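March, half six, kettle on

Up since five with the christening gown. Hem still not down. Samira rang last night to say the baby has grown again (they do!) and could I let the side seams out a touch, so out came the unpicker and there went my evening. Lovely lawn cotton but it frays if you so much as look at it. Must do French seams next time. I say that every time.

Post came early. The buttons from Clokel at last, mother of pearl, tiny, 72 on the card and only four gone yellow at the edge. Put those aside for doll things. No sign of the ribbon. Wrote to them again. Third time. Polite but not very.

Then bonnets. Six to finish for the Plollthorpe spring fair and I've done two and a half. The half is the one with the ruffle that won't sit. I gathered it by hand, took it out, gathered on the machine, took that out too, then had a biscuit. Will try pin tucks at the back and pretend it was the plan. Cream ones sell, white ones go home with me again, why do I keep making white.

Darmawan dropped by at ten with the Wibisono for its service back. It's running like a dream, he has done something to the tension and would not take a penny so I gave him a jar of the plum. He says the motor has years in it if I oil it. I do oil it. I oil it when I rememeber. He had a look at the smocking pleater as well and bent two needles straight for me, one snapped. Must order needles!! Size, same as last time, look on the packet.

Samira's order so far, so I don't lose the bit of paper again:
gown, lawn, long, sleeves to the wrist
slip to go under, plain, no lace at the neck because of the last one's rash
bonnet to match, ribbon not elastic
bib, she changed her mind, then changed it back, so bib

Smocking on the front panel is done and I am pleased with it. Three rows of cable, two of feather, a little run of bullion roses in palest pink that took me all of two evenings and most of my eyesight. Worked the last rose with the lamp right on top of me. One of them is fatter than the rest. Left it. Nobody at the font will be measuring.

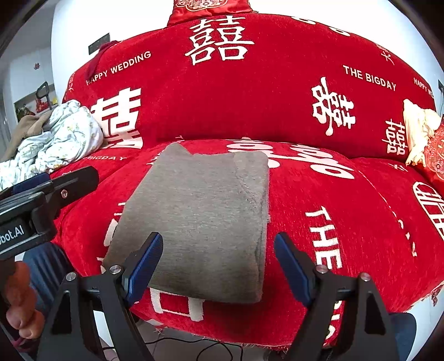 Went up to Urside on the eleven o'clock bus for thread. Shop is half the size it was, all cake tins and craft kits now, but she still has the good stranded cotton under the counter if you ask. Bought 20 skeins, mostly whites and that one sage green I can't leave alone. Also a metre of batiste off the remnant pile, slight mark on the fold, will cut round it. Enough for a romper in the six month size if I'm mean with the facings. Thought of doing it with a Peter Pan collar and a bit of blue feather stitch round the edge. Drew it on the back of the bus ticket. Have lost the bus ticket.

Home by two. Soup standing up. Pressed the gown sleeves and scorched the practice piece, thank goodness for practice pieces. Iron is running too hot again. Turned it down to the middle mark and used a damp cloth and that was fine.

Cut out the slip after. Neck a bit wide? Measured it against the old one and it's the pattern that's wrong, not me, so pencilled a new line on the tissue and wrote WIDE on it in capitals. Sewed the shoulders. Unpicked the left shoulder, wrong sides together, daft woman. Sewed it again.

Tried to add up the fair money while the tea was cooking. Last year I took 247 pounds and spent 100 on fabric, and that's without the thread or the table. Put the rompers up a bit I think. People do say they're dear and then they turn one inside out and look at the seams and go quiet and get their purse.

Tomorow: hem, bonnet ruffle, buttonholes (practise first, on the SAME fabric), ring Samira about a fitting, needles, chase ribbon. Eyes done in. Bed.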